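Bench 4 Walk-Through: CPU Swap, Desktop Units
January
By Dayana Chávez

Skillville repair room. Done before anyone is allowed to say "it should be fine." 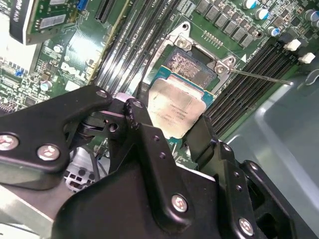 1. Power cord out of the wall, and I mean the wall. OK. The power strip has a switch and the switch has a history.

2. Wrist straps present and clipped to something. PARTIAL. Two straps, one clipped to a plastic mug.

3. Load plate up and lever fully open before the chip goes near the socket. OK.

4. Socket pins checked under the lamp, straight on and from the side. OK, no bent ones found. Nassoro Waweru looked too, for longer than I did, and sighed in a way I have chosen not to log.

5. Processor held by its edges. OK.

6. Old paste cleaned off the lid. NOT OK. Lid is scuffed, which I can live with, and smudged, which I can't. Wipe it again before any new paste goes on.

7. Model text on the lid matched to the work order. NOT DONE. Too faint and worn to read in full. Use the label on the tray, assuming the tray label was written by an adult.

8. Chip lowered flat, no pushing. Check again at the moment of seating. If it needs force, it's the wrong way around.

9. Loose screws in the screw dish. FAIL. Dish contained one screw and a cough drop.

10. Asset tag entered. Unit 338. The sheet said 584, a machine we do not own.

Items 2, 6, 7 and 9 go back to Nassoro. Lever stays open until 6 is signed. Initial here: D.C.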